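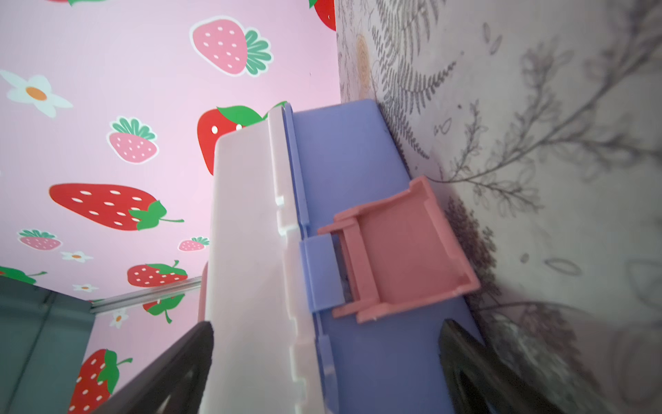

Do I need a separate toolbox for the small jobs around the house?
Most people will be glad of one, if only because a hammer and a hex key don't belong in the same drawer. A shoebox will do to begin with, as long as it has a lid and everybody in the house knows where it lives.

The Little Toolbox: A Gallery

Welcome, and do stay a while! My name is Desta Weldu, and these pages are where I keep track of the hobby room, which used to be the spare bedroom, and before that the place where we put things we didn't want to look at. The big tools live out in the garage with Ermanno, who has opinions about them and a pegboard to go with the opinions. The little ones are mine. They have a box of their own now, and I've grown so fond of it that I wanted to give it a page (my sister says only I would do this, and she may be right).

I started sorting in March with a coffee can full of leftovers from every piece of furniture we ever put together ourselves. There was the Bravberg bookcase, the Rinari stool that never did sit level, and a sewing table from Zanetti that came with 432 pages of instructions in more languages than I knew had words for "dowel." Every one of them left something behind in that can, and I could never bring myself to throw any of it out.

Box and table

I wanted a cheerful color and got more than one: light blue for the box and pink for the latch. The screwdriver-length things go in standing up or leaning, handles where I can grab them, and there's a divider so they don't all slide into one heap when I carry it down the hall. The orange and black grips are easy to find even with my reading glasses in the other room. The covering with the flowers and ferns on it is an old favorite pattern of mine, and I like having yellow roses to look at while I work. Small metal things do get a bit lost among all those fine black lines, so I try to lay them out with some space between them before I start.

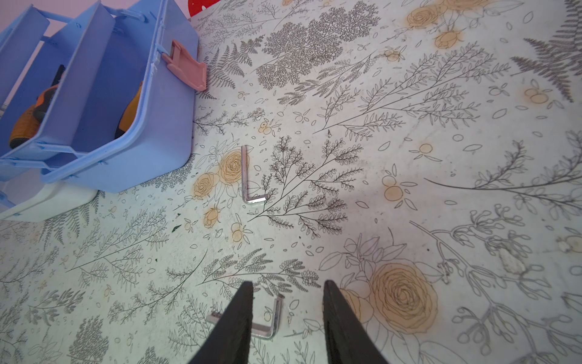

The keys, a little closer

Hex keys, Allen wrenches, "those bent things," whatever your family calls them, I have a great many. I used to keep them on a key ring, and that was fine until the ring sprang open in the car. Then came a spell of labeled envelopes, left over from a batch of 417 I'd bought for seed swapping, and the corners poked straight through the paper. Now I match them by fit, trying each one in a bolt I keep for the purpose, and the doubles go to whichever neighbor is putting up a crib or a bed frame that week.
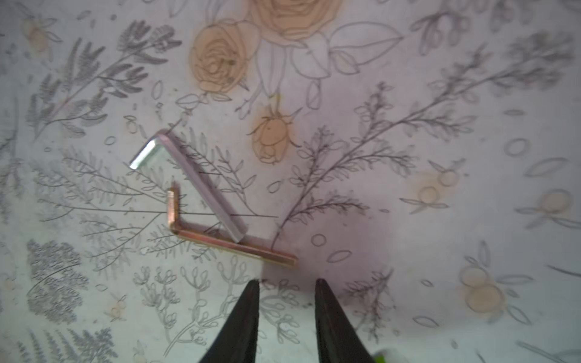 Ermanno Sartori (he likes his full name used when he is being quoted) holds that you should buy one good set and give the rest away. He bought a Tritness set for the garage and is very proud of it. I still reach for the odd ones first. I go by color as much as by size, so a silver key and a brass-colored one side by side suit me very well, and I can tell them apart at a glance before I've even picked one up. If yours all look the same, a dab of nail polish on the bend works nicely, and you may as well choose a shade you enjoy.

More pictures will go up once I've sorted the picture hooks and the thumbtacks, which are still in a cookie tin on the windowsill.

Page last updated 2021-11-24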